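Robot Manipulation for Beginners
Handout for session 9: What does a success rate tell you?
Ilídio Figueiredo, Tsang Building
December 2025

Bring this with you, along with your group's log from last time. Groups without a log can share with the next bench.

1. The number on the poster

Last April's project groups put up posters, and one of them said 94 per cent in very large type. It was a good project and I gave it a good mark. I also spent most of the viva trying to find out what the 94 was a percentage of, and I'm still not sure. Picks? Picks of things the arm had already seen? Were the tries where someone nudged the object back into place counted as one attempt or two, or quietly dropped?

I don't think anyone was cheating. The group had a script that printed a percentage, and they copied it down. Most published demos I've looked at closely have the same trouble, with better lighting.

2. What counts as a trial

Before you run anything, write down on paper:

When the trial starts. I suggest the moment the arm leaves its home pose.
When it stops, including a time limit. We use 40 seconds on the Grollora arms. You may choose another limit, but you may not choose it afterwards.
What "picked" means. Lifted clear of the table and held? For how long?
Who decides. If it's the person who wrote the controller, say so in the report.

A trial you abandon is a failed trial. So is one where the object slid off the table, and so is one where Adum froze and had to be restarted. You can report software crashes separately if you think they hide something interesting, but they stay in the total.

3. Repeats are not variety

Several of you told me you plan to run 300 trials. Fine, if you have the afternoon for it. But 300 tries with one object in one place is close to one trial done many times. It tells you the arm is repeatable, and the maker's data sheet already claimed that.

I would sooner read 40 trials with the objects moved, turned and swapped between each. The rate will be lower and the intervals will be wide. Put them in anyway. The Stidau exercise (sheet 4) takes you through working out an interval by hand; please do it by hand once before letting the spreadsheet do it.

Be careful with "random" positions too. People asked to put things down at random tend to put them near the middle, facing the way they would pick them up themselves. Draw positions and angles from a list made beforehand.

4. Learned controllers

If your group trained its controller on recorded demonstrations, everything in section 3 applies twice over. Keep a set of positions that never appear in the recordings, and don't look at the results from them until the end. A controller that has been adjusted after every look at the test set has been trained on the test set, only slowly and by you.

I am also not much moved by a falling training loss. Show me the curve if you like, in an appendix.

5. For Wednesday's bench work

Each group scores another group's setup using that group's own written rules. No talking to the authors while you score. Where the rules don't cover what you see, write down the question and make a decision. Hand in the questions with the scores – they carry more marks than the scores do.

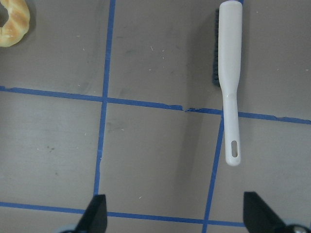
Position is where most written rules give way first. "Object in cell" sounds clear enough until you have to apply it. The scrub brush lies right across the upper line of blue tape, so which cell is it in? One group will say the cell holding the bristles, another the cell holding the grip, and a third will mark it as a bad placement and leave it out of the total, which is how totals shrink. The tape has a small gap just to the left of the brush as well, so if your rule says "touching the line", decide what happens at a break. My own preference is to log one named point on each object, say the hanging hole in the brush handle, and record the cell that point falls in. You may disagree, as long as your rule is written down before the arm moves.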